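Home Docs Tutorials Downloads Forum Contact

Aligning three camera streams with the Drandus replay tool

In this tutorial I explain how to bring the streams of a two-hand recording onto one clock, and how to find out if the result is good enough for training. I wrote it for people who already have recordings on disk and who can run a Python script. You need Drandus installed, and one session folder with a head stream, a left stream and a right stream.

I work in the software group at Draltbridge, and I made all the mistakes below at least one time.

Step 1. Check the session folder

Open the folder and look for the three video files and the three time files. Each time file has one line per video frame. If the number of lines and the number of frames are different, stop. Do not cut the longer one to make them equal, as the missing frame is almost never at the end. Run the check command first:

drandus check session/

The command prints the first place where the gap between two frames is too large. Write this number down. In my session it was frame 257 of the right stream.

Step 2. Choose the reference stream

All streams must follow one clock, and you have to say which one. I always take the head stream. It sees both hands for most of the session, so later you can compare every event with it.

drandus align session/ --reference head --tolerance 40

The tolerance is in milliseconds. With a smaller value the tool throws away too many frames, and with a larger value the fingers and the hand start to disagree.
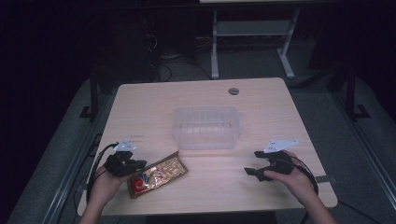 The pose estimate needs its own time file, and this is the part where new users lose an afternoon. Drandus can read pose from a separate tracker or calculate it from the video, but you must choose one of them in the config, under pose_source. For video poses I look for the plates with dots on top of the two grippers, and I play the head stream slowly to see when a plate turns away. The white plates are tilted differently, so I keep one threshold for the left side and one for the right side. If you use a single threshold for both, check each side separately before you continue.

Step 3. Find one event in all streams

Numbers alone can look fine when the alignment is wrong. For this reason I choose one event with a clear start, for example the first moment when a finger tip covers the corner of an object. Then I open the viewer:

drandus view session/ --sync --start 1910

The viewer shows the streams side by side and moves them together. Press the right arrow to go one frame forward. The event should come in all streams inside 2 frames. If one stream is always late by the same amount, add a fixed offset in the config. If the delay grows slowly, the camera clock drifts, and a fixed offset will not help you. Use --fit linear in that case. 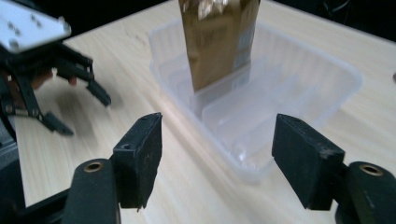
Gripper view with the clear tray and the brown box. The other gripper, at left, is blurred by motion.

Please be careful with blurred frames. When something moves fast, the edge is wide, and two people will choose two different frames for the same event. My colleague Sunita Nguyen-Tran solved this in her own scripts by marking the last sharp frame before the blur – I copied the idea and it made my results more stable. In the viewer you can mark a frame with the M key.

Step 4. Set the finger mask

The gripper fingers stay in the wrist image, and a perception model can learn to look at them and forget the table. Drandus can make a mask for them, but it needs one frame with open fingers and a plain background between them.

drandus mask session/ --stream right --pick

Click along the outline of each finger. Ten or twelve points for each side are enough. Include the lower parts of the mechanism too, if they are in view. Save the mask with the session and do not reuse it after somebody has moved the camera.

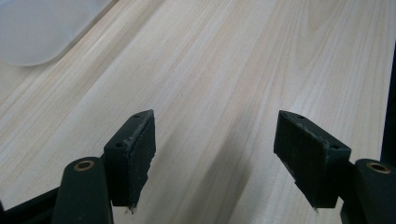 Open fingers with clear tabletop between them, suitable for drawing the mask.

Small shadows should stay outside the mask. They change with the light, and the model has to learn this anyway.

Step 5. Export

drandus export session/ --format chunks --with-mask

The export writes a report next to the data. Read the line "dropped frames" for each stream. When one stream has many more than the others, go back to Step 2 and try another tolerance before you export again.

Known problem: on keyboards with the Dvorak layout the M shortcut can be in a different place. Vaughan Tomoana posted a key map for this in the forum – copy it into your settings folder and restart the viewer.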